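# What is a tariff?

A tariff is a tax on goods that come into a country from another country. Goods that come in are called imports. Goods that go out are called exports.

Take two made-up countries, Erkville and Pamton. A shop in Erkville buys a kettle from a factory in Pamton for 44 coins. Erkville has set a tariff of 3 coins on every kettle. The shop must pay the factory 44 coins and the government of Erkville 3 coins, so the kettle costs the shop 47 coins in total.

The tariff is paid by the buyer who brings the goods in. The factory in Pamton does not pay it. The shop may then raise its own price, and part of the tax is passed on to the customer.
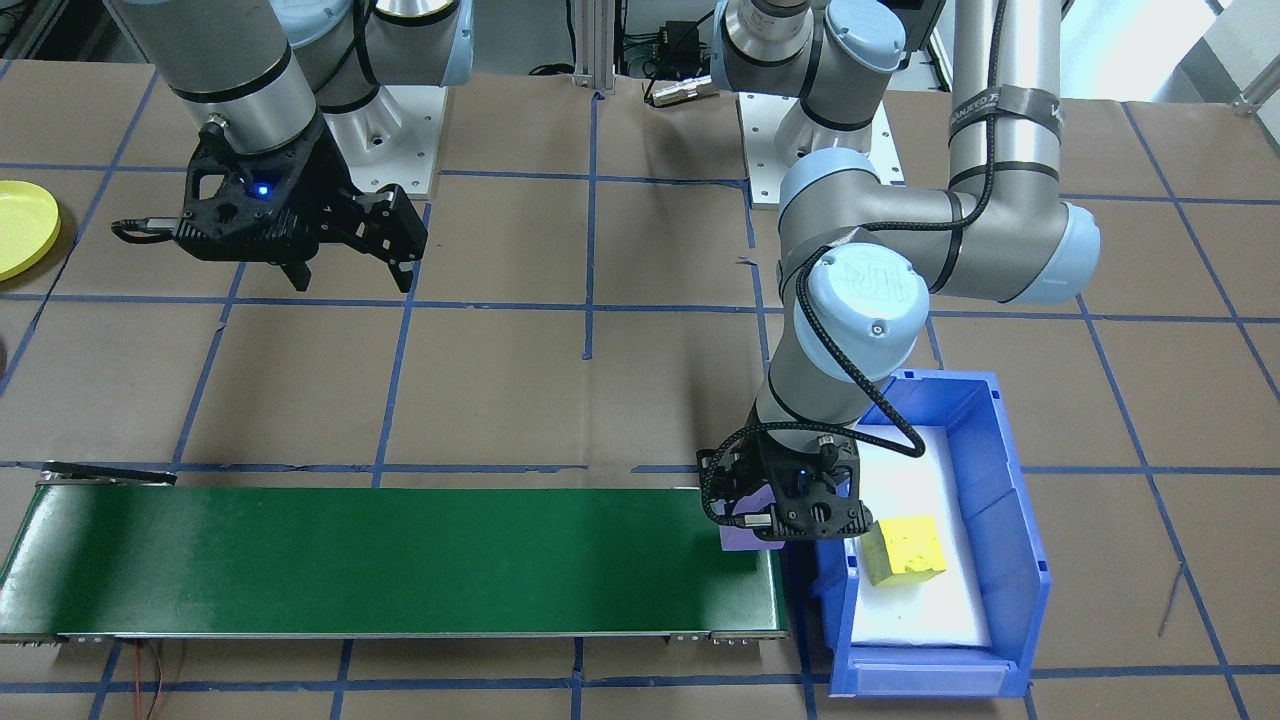 Governments use tariffs for two main purposes. The first is to raise money. If Erkville imports 131 kettles in November, it collects 393 coins. The second is to help local factories. A kettle made in Erkville carries no tariff, so it may be cheaper than one from abroad.

There can be a cost. Pamton may answer with a tariff of its own - 7 coins on each bicycle from Erkville, say - and Erkville's bicycle makers may then sell fewer bicycles.

**Words to know**

- **Import:** something bought from another country
- **Export:** something sold to another country
- **Customs:** the office that checks goods and collects tariffs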